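Prendre en main le kit de préhension portatif Telent : montage, calage, première session

Mis à jour le 22 août 2026

Ce tutoriel concerne le kit Telent à deux pinces, distribué par Huaranga. Il suppose que le logiciel d'acquisition Fonus est déjà installé et que les deux pinces sont chargées. La tâche retenue pour l'exercice est le rangement d'un meuble à tiroirs, une pince dans chaque main.

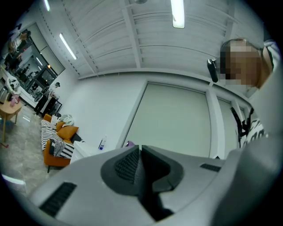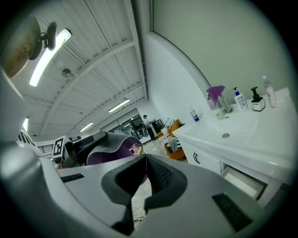
Vue de tête, avec les deux pinces et leurs cubes de marqueurs :

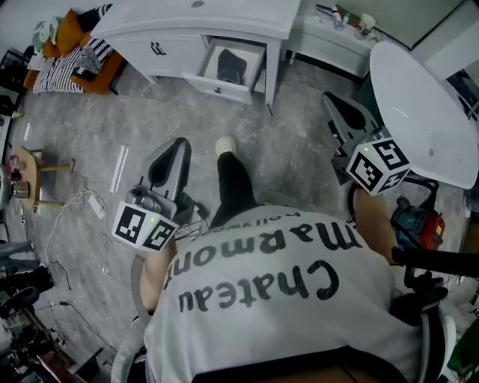 Dans les commentaires de la version de février, Gristside objecte que le calage des cubes prend plus de temps que la session elle-même, et qu'il vaudrait mieux livrer le kit avec un gabarit. La remarque est fondée pour un premier montage. Une fois les valeurs enregistrées dans Fonus, l'opération ne se refait qu'après un choc ou un démontage. Le gabarit existe, mais il est vendu séparément (70 euros hors taxes).

1. Fixer les cubes
Visser chaque cube sur son support sans forcer. Un cube qui tourne sous la pression du doigt est mal engagé : dévisser complètement, puis reprendre. Les faces imprimées se nettoient au chiffon sec. Ne pas utiliser d'alcool, l'encre noire s'éclaircit et la détection se dégrade.

2. Régler l'exposition
Sous des tubes fluorescents, désactiver l'exposition automatique et activer l'option anti-scintillement dans le menu Caméras. Orienter ensuite chaque pince vers le plafond et contrôler l'histogramme. Les tubes peuvent saturer, pas les murs.

3. Caler les deux pinces
Ouvrir Calage > Bimanuel. Tenir les pinces devant soi, légèrement écartées, cubes visibles par la caméra de tête. Déplacer lentement la pince gauche, puis la droite, jusqu'à ce que le compteur atteigne 186 poses valides. L'erreur résiduelle affichée doit rester inférieure à 2 mm. Au-delà, vérifier le serrage des cubes avant de recommencer.

4. Étalonner l'ouverture
Ouvrir les mors à fond, valider, fermer sans objet, valider. Répéter pour l'autre pince. Les mors souples se tassent pendant les premières heures d'usage ; refaire cette étape le lendemain du montage.

5. Enregistrer
Lancer l'acquisition, attendre le signal sonore, présenter les deux cubes à la caméra de tête, puis exécuter la tâche à vitesse normale. Pour un tiroir, saisir la poignée dans l'axe de traction. Une prise en biais fait glisser les mors et fausse la mesure d'ouverture. Reposer les pinces avant d'arrêter l'enregistrement.

6. Contrôler le fichier
Fonus affiche le nombre d'images par flux. Notre session d'essai en comptait 3 281 sur chacun des trois flux. Un écart entre les flux signale en général un port USB partagé : brancher la caméra de tête sur un contrôleur distinct.

Défauts relevés pendant l'essai
Le menu Calage perd les valeurs si l'on change de profil sans enregistrer. La notice française inverse les étapes 3 et 4. Les vis de rechange ne sont pas fournies et leur pas n'est indiqué nulle part ; Huaranga le communique sur demande.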